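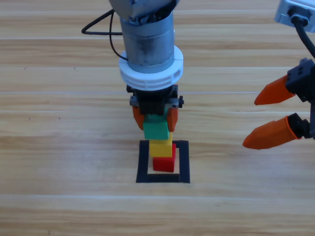
What should we ask the integrator at a two-arm demonstration visit?

Ask for the cycle time over a full shift, the recovery procedure after a dropped part, and who is allowed to edit the program. Get the answers in writing before you leave. Figures given verbally on a demo floor tend to be best-case figures.

Print this page | E-mail this page

Asked by Porness, October

We have a visit booked at the Dolan open day. They run a block-stacking demonstration on a bench cell with two arms. Our own application is loading small square housings into a fixture at Grostby, 3,144 parts per shift, currently by hand. Does a stacking demo say anything useful about that, or should I ask them to run our parts? We have 11 minutes at the bench.

2 answers

Answer 1, Radka Dumitrescu

Send your parts ahead. We sent 5 housings to the same open day last year and they ran two of them without changing the fingers. The other three needed a different grip width and were skipped.

For the stacking run itself, placement tolerance is the thing to look at. Ask what position error they accept at the first layer, then ask what happens to it at the second and third. Block size hardly matters for this. With a red cube down inside a black tape square and the yellow one held just over the table in orange fingers, you can compare the resting position of the base cube with the tape, and that is your first-layer reading. Ask for several repeats from different start positions and note where the base cube ends up each time. If they decline to move the start positions, assume the path is taught and fixed. A taught path is fine for a fixture like yours provided the infeed is consistent. Also ask whether both arms share one controller, and what the second arm does when the first one faults. In our case the answer was a full stop of both, with manual restart from the pendant.
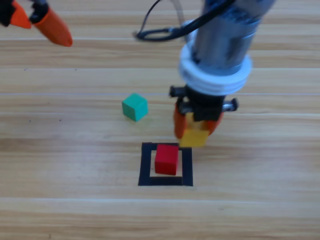

Answer 2, Onura

Agree with sending parts. Bring a stopwatch too. Cable routing is also worth a look, as a loop standing off the wrist will catch on a tall fixture. There's one at the left of the arm that has the yellow cube. Ask for the dress pack option and the price of it. No idea about tolerance.

Print this page | E-mail this page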